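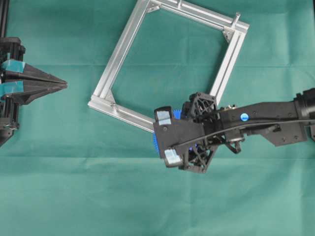 Square aluminum frame on green cloth.

Sekville Station
Backup Power Inspection Checklist, Form 2422
Inspection date: August 2, 2023
Scope: Diesel generators 1 and 2, day tanks, battery room, transfer switches

The checklist is to be completed with the station at normal load. Mark each item Pass, Fail or Not Inspected. Any item marked Fail must carry a comment and a work order number before the form is returned to the shift office.

Section A. Diesel generators

A1. Anchor bolts tight, no cracks in concrete pad. Pass.
A2. Flexible fuel and exhaust couplings free of wear. Pass.
A3. Cooling water level within marked range. Pass.
A4. Start air pressure at or above the posted minimum. Fail, generator 2.
Comment: Pressure fell below the minimum after the second start attempt. The check valve on the Plukska compressor is suspected. Work order 294 has been opened. Generator 2 remains available from its reserve air bottle.
A5. Monthly one-hour run recorded in the log. Pass.
Comment: The July entry lacks the closing oil pressure. The run itself was completed.

Section B. Fuel supply

B1. Day tank level above the low mark. Pass.
B2. Main tank holds at least 4000 gallons. Pass.
B3. Water drained from tank bottom and sample kept. Not Inspected.
Comment: The sample port was behind scaffolding. To be inspected as soon as access is restored.
B4. Fill connection locked and labeled. Pass.

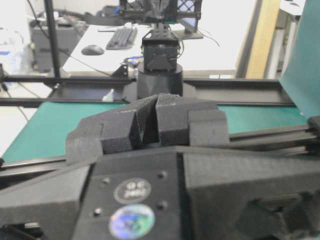 Swanson commented that item B3 should not stay open past the next fuel delivery, as fresh fuel will stir up any water at the bottom of the tank and make the sample unreliable. Swanson also asked that deliveries be held until the port can be reached.

Response: Accepted. The delivery has been placed on hold.

Section C. Battery room

C1. Racks braced against side movement, spacers in place. Pass.
C2. Terminals clean and covered. Pass.
C3. Exhaust fan running, airflow alarm tested. Pass.
C4. Eyewash station flushed and tagged. Fail.
Comment: The tag is out of date. The station was flushed during the inspection and a new tag requested.

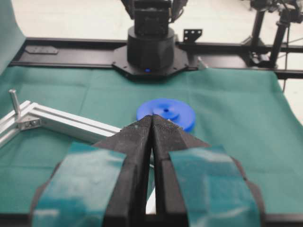

C5. No loose items stored above or beside the racks. Fail.
Comment: A rolling ladder was found unchained next to the east rack. It was moved to the corridor — a wall hook is needed.

Section D. Transfer switches

D1. Sarnik switch cabinets closed and latched. Pass.
D2. Automatic transfer tested from the control room. Pass.
D3. Manual operating handle in its holder. Pass.

Overall result: Accepted with open items A4, B3, C4 and C5. Open items carry over to the next inspection form until closed by the shift office.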